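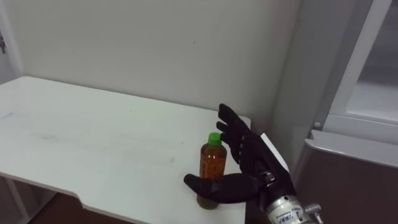 Rovedton College
School of Consumer and Trade Studies
Packaging and the Consumer, Unit 4: Bottled Soft Drinks
Course handout, February intake
Module tutor: Dirk Rothe

Purpose of this handout

This handout supports the fourth unit of the module and should be read before the first seminar. It sets out the main ideas students will need when discussing how ready-to-drink products are packed, labelled, priced and collected after use. It does not replace the set reading, and students are expected to bring their own notes to the seminar.

4.1 The bottle as a container

A drinks bottle must keep its contents safe from the time of filling until the time of use. It must resist knocks, hold its shape when stacked, and keep air out to the degree that the product requires. Still drinks such as cold tea place fewer demands on the wall of the bottle than fizzy drinks, which press outwards from within. For this reason bottles for fizzy drinks usually have a rounded base or a base with several feet, while those for still drinks may be squarer or have flat panels.

Most small drinks bottles are made of PET, a clear and light plastic. It begins as a short, thick tube known as a preform. The preform already has its finished neck and thread. It is warmed, stretched and blown into a mould, so that one size of preform may serve for several shapes of bottle. Students should be able to explain why this is useful to a small producer with limited storage space.

4.2 Closures

The screw cap is often treated as a minor part of the pack. In practice it accounts for a good share of customer complaints. A cap that is too tight is a barrier to older people and to those with weak hands; one that is too loose may leak in transport. The force needed to open a cap is called the removal torque, and it is checked at intervals during filling.

Colour is also a matter of trade practice. Within a single range, the cap may tell the buyer which flavour is which before the label is read. Producers should not rely on colour alone, as some buyers cannot tell certain shades apart.

4.3 Clear and tinted packs

A clear bottle allows the drink itself to do some of the selling. The buyer may judge strength or sweetness from its colour, often wrongly. Light can, however, fade some drinks and alter their taste over time. A producer may respond with a tinted bottle, a full-length sleeve or a shorter date mark. Each choice carries a cost, and a full sleeve may make the bottle harder to sort for recycling.

4.4 Case study: Udum

Udum is a small producer of cold tea supplied to 24 shops in and near Ferrand. In its second year the firm received 429 written comments from customers. Over 60 concerned the cap, and most of these came from people who had bought the drink while travelling. The firm changed its closure supplier to Plokix and kept the same bottle. The full case, prepared by Vy Đỗ, is held in the module folder and should be read with the following points in mind:

Whether written comments give a fair picture of all buyers.
What the firm might have learned by watching people open the bottle.
How the change of supplier affected the price paid by shops.

4.5 After use

A bottle made of one clear plastic is easier to recycle than one made of several materials. Caps are commonly made of a different plastic from the body, and the two are separated after shredding, when one floats in water and the other sinks. In some countries the cap must now stay attached to the bottle once opened. Students should consider who bears the cost of such a rule — the filler, the shop or the buyer.

Seminar task

Choose one small bottled drink on sale locally. Prepare a written note on its closure, its label and its likely route after use. The note should be 1,303 words at most, not counting the list of sources. Label wording should be copied exactly where it is quoted. Notes are to be handed to the module tutor at the start of the seminar.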